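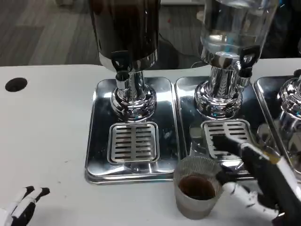 Looking after a small business website is mostly kitchen work, done in a chair. I do mine at the bench with a coffee beside me, and the list gets done before the cup does. A drink dispenser gets a tray under its tap long before anyone spills. Your site's drip tray is a backup, and it should live somewhere other than the site. Mine went to a folder called Grendel for 15 months before I tried opening one. It held 978 copies of the logo and no pages.

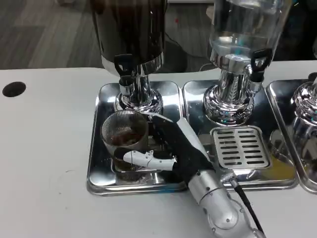
A small amount of something dark in a ribbed glass cup.

Update plugins one at a time, then look at the contact form. Parviz Abbasi updates the lot at once and goes to lunch, and his Oltumstead bookings page spent most of April in Portuguese. Bin any plugin you can't explain – 2 gallery plugins is one too many. 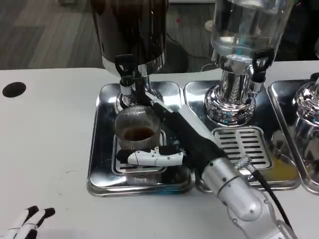
Dark drink on the left, clear container in the middle.

Write down who owns the domain name. If the answer is "my cousin's old email", fix it tonight. Renewal notices love a dead inbox.

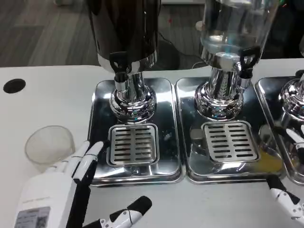 Three dispensers, and a clear plastic cup at the left of the table.

Empty the spam comments while the kettle boils. I had 666 of them, most very keen on my article about gutters.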